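6. Bedside table station (open day, hotel room)

The station needs one room, 2 operators and a clear path from the door to the bed. Visitors stand on the window side, behind the tape. Allow 10 minutes per group.

6.1 Place the remote control in the table drawer, buttons up. Leave the desk telephone on the tabletop.
6.2 Open the drawer by hand before the group comes in. Drawer opening is not part of the demonstration.
6.3 Run the telephone cord clear of the drawer front.
6.4 Drive the base up to the bed and lock it. Check both arms for a green status in Pumphrey before enabling motion.

CAUTION: Do not reach into the drawer while the arms are enabled.

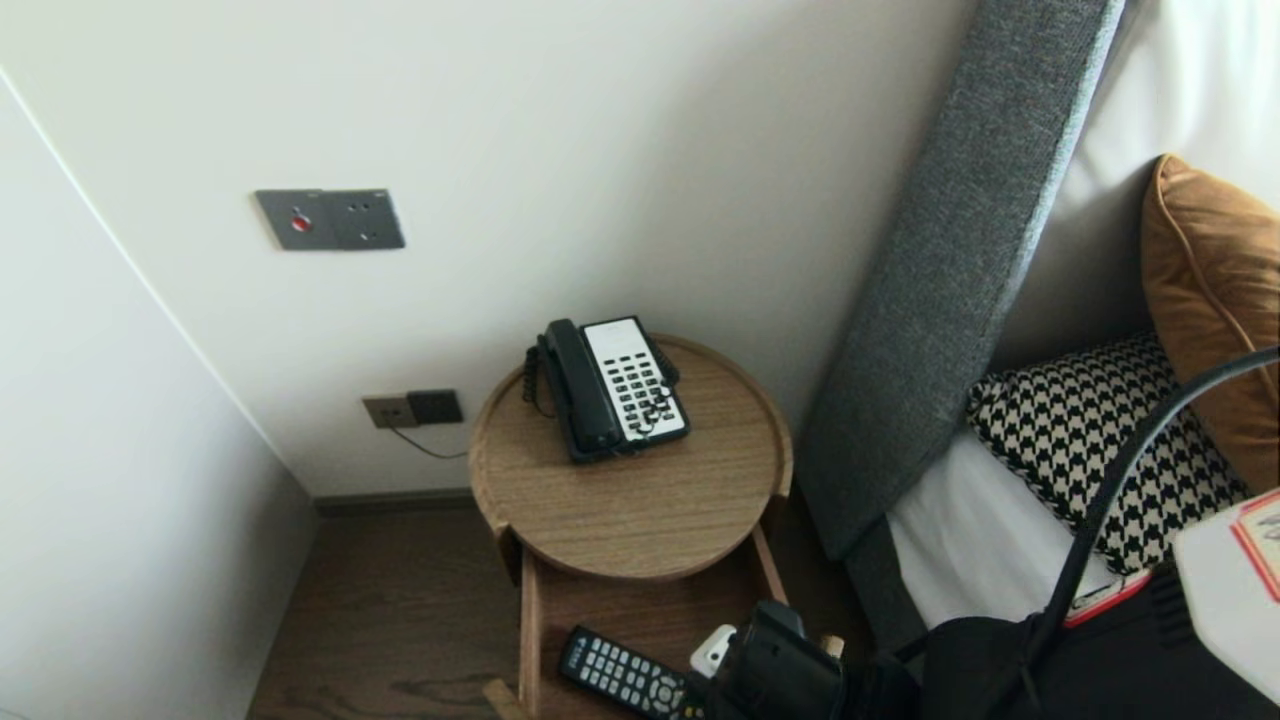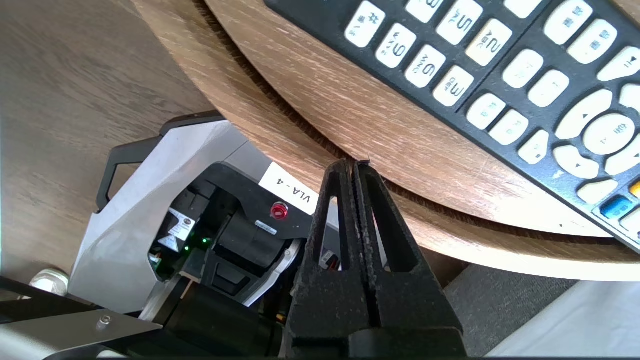 Photos: Zastdale Robotics, Verndale open day, 23/01/2020

6.5 Start program 93 (drawer to tabletop). The remote is to finish on the tabletop, keys up.
6.6 For the second part, start program 199 (tabletop to drawer). Keep the fingertips below the rim until the operator confirms the approach.
6.7 If a fingertip touches the rim, press Hold, back the arm off and repeat from 6.6. Do not pull the arm away by hand.

NOTE: Programs saved before September use the old table height and must be taught again. Bristska table mounts are not supported at this station.

6.8 Between groups, wipe the finger pads with a dry cloth and check the colour of the status light on each arm.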